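Kabel zuerst, dann der Roboter

Ich oute mich gleich mal: Ich bin der Mensch, der bei uns die Kabel sortiert. Wir haben bei Jernell eine kleine Aufnahmezelle, in der jemand mit Markerwürfeln am Gestell Alltagsgriffe vormacht, und aus diesen Daten lernt später der Arm drüben in der Halle. Klingt schick. In der Praxis verbringe ich meine Zeit damit, Stecker nachzudrücken und Würfel abzuwischen, und ich finde, darüber wird viel zu wenig geschrieben!

Meine Meinung nach anderthalb Jahren in dem Laden: Eine Zelle steht und fällt mit dem Raum drumherum. Wir reden in jeder Besprechung über Modelle und Greifkräfte, und dann verlieren wir einen halben Samstag, weil ein Würfel nach dem Umrüsten schief sitzt. (Ja, Samstag. Fragt nicht.) Im November hatten wir eine Serie von 96 Durchläufen, von denen ich 22 wegwerfen durfte. Die Software war in Ordnung, die Kamera auch. Eine Klemmschraube am Gestell hatte sich gelockert, und zwar so wenig, dass man es mit bloßem Auge kaum gesehen hat.

Sudheer Nair, mit dem ich mir die Pflege der Zelle teile, sieht das anders. Er meint, eine gute Auswertung müsse solche Fehler schlucken können, sonst tauge sie draußen bei den Leuten sowieso nichts. Da ist was dran, und wir streiten uns darüber regelmäßig und gern. Aber wer einmal fast 1.197 Einzelbilder von Hand durchgeklickt hat, um die Stelle zu finden, an der die Lage des Würfels springt, der zieht beim nächsten Mal freiwillig die Schrauben nach.

Was mich dabei am meisten beschäftigt, ist die Sache mit dem Aufräumen. Sauber soll die Zelle sein, klar, aber wie sauber? In der ersten Zeit hatten wir alles leergeräumt, weiße Wände, ein Tisch, fertig. Die Aufnahmen sahen wunderbar aus und der Arm war hinterher mit jeder Garderobe überfordert. Inzwischen darf bei uns wieder gewohnt werden: Kleiderständer mit Rucksack, Wasserspender, Tischofen, alles drin. Dem Gestell mit den Würfeln schadet das nicht, solange die Kabel am Boden ihren Platz haben, und genau da bin ich pingelig. 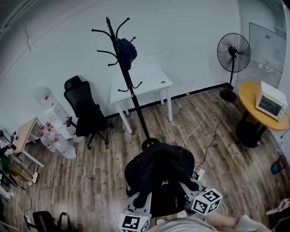 Was ich vor jeder Serie mache

Erst die Steckerleiste. Ich fasse jeden Stecker einmal an, auch die, die garantiert niemand bewegt hat. Dann kommen die Kabel, die quer über den Boden laufen, denn auf denen rollt irgendwann ein Bürostuhl, und ein Stuhl mit Gestell dran ist eben schwerer zu lenken als einer ohne. Danach die Würfel: mit trockenem Tuch abwischen, nie mit Reiniger, sonst spiegeln die schwarzen Felder. Beim Nachziehen trage ich eine Schutzbrille von Uvex, worüber Sudheer sich jedes Mal amüsiert, aber mir ist schon mal ein Federring ins Gesicht gesprungen und das reicht mir fürs Leben.

Zum Schluss 2 Probeaufnahmen, eine in Ruhe und eine mit Bewegung. Wenn die Würfel in beiden sauber erkannt werden, geht es los. Wenn nicht, fange ich wieder unten bei der Leiste an, auch wenn alle schon mit den Füßen scharren.

Ich hätte gern, dass solche Handgriffe in den Projektplänen auftauchen, mit Stunden dahinter und einem Namen. Bei uns laufen sie bis heute unter „Sonstiges“, gleich neben dem Kaffee.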